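## Teleoperation bench: January update

The Gerkgate bench closed the month with 3573 recorded demonstrations in the tabletop set. Of those, 1684 use the drawer cabinet in some way: open the top drawer, open the bottom drawer, place an object inside, close. The remainder are pick-and-place onto the tray or handoffs between the two arms.

All of it was collected by remote control. The operator holds a pair of leader handles and the arms follow. Hand guiding was dropped in the fall. It gave smooth paths, but the operator's hands and sleeves kept showing up in the camera views, and the trained policy did poorly once they were gone.

Drawer episodes are still the slowest to record. The approach to the handle has to be made with the fingers pointing down and the wrist turned far enough that the cable loop stays clear of the tabletop. Operators new to the bench tend to come in low and catch the lower handle when the prompt asked for the upper one. Those episodes are relabeled if the motion is otherwise clean, and discarded if the operator stopped to correct.

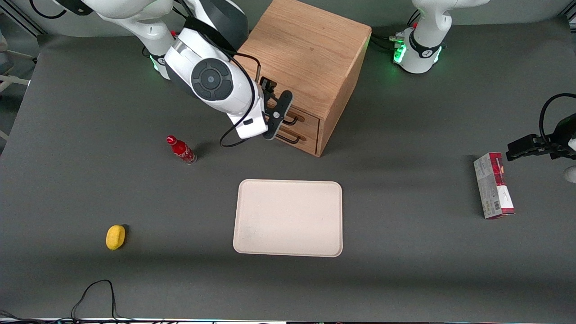 The current rule is to pause for a moment above the handle before descending. This adds time to each episode but gives the policy a consistent point to aim for. Coken, the playback tool, now marks the pause automatically from joint speed. Please check the mark before submitting. It fires early if the arm slows down for any other reason, and the most common one is an operator looking over at the second arm.

### Changes to the object set

Object positions are now shuffled between episodes from a printed list. Do not tidy the table between runs. Items that tip over stay tipped unless the prompt needs them upright, so a bottle on its side is a valid start state and should be recorded as such. The lemon may go anywhere within reach of either arm.

### Wrist camera views

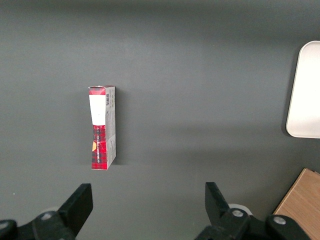

Grasp width remains the main source of failed replays. The leader handle has a short trigger travel, and operators often close from fully open in one pull, which pushes light objects before both fingers are in contact. Upright cartons are the hardest case. Something like the plaid box, tall and slender and standing on its narrow end, leaves little margin if one finger arrives ahead of the other. Start with the fingers wide, center the object in the gap using the wrist view, then close in two steps. The overhead view is not good enough for centering.

Plomamar, the training job, was rerun with 19 cartons episodes removed where the object fell during the grasp. Replay success on upright objects improved slightly. The removed episodes are kept in a separate folder and may be useful later for recovery training.

### Open items

- Trigger scaling on the left leader handle still differs from the right. Choi firmware 2 is meant to fix this and has not been installed yet.
- Episodes with no prompt text are rejected at upload. Fill in the prompt before recording.
- Home both arms at the end of a session and leave the leader handles in the cradle.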